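Stemside > Shared Kitchen > Safety Walkthroughs > Winter

1/1/26
Posted by the Stemside kitchen desk

Happy New Year, everyone, and thank you for leaving the place so tidy over the break! I went through the kitchen with the usual list and my comments are below – they run on a bit, as ever.

Exits and aisles: OK. The back door opens fully. Please keep the flour deliveries out of that corner, even for five minutes.

Extinguishers: OK. Both tags are good through November.

Gkikas oven: NEEDS WORK. The door seal is split near the hinge and lets heat out at wrist height. Repair quoted at $344, work order 1290. Use the top deck only until it's done, and wear the long mitts.

Cutting boards: OK with comments. Check each one for cracks along the glue lines, rocking and rough edges. Oil the wood ones monthly and dry them standing up, please. 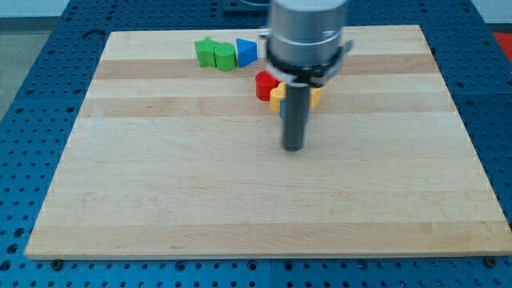 Item 7: light wood board with darker stripes, lying flat.

Tasa mixer: OK. The guard clicks shut the way it should, and the stop button works from either side.

Skokora shelving: FIX SOON. I found 3 loose clips on the lower shelf, so the heavy cans have moved to the floor rack for now.

First aid box: restocked, apart from blue bandages, which are on order.

Floor mats: one is curling by the sink. I've taped it down, but it really wants replacing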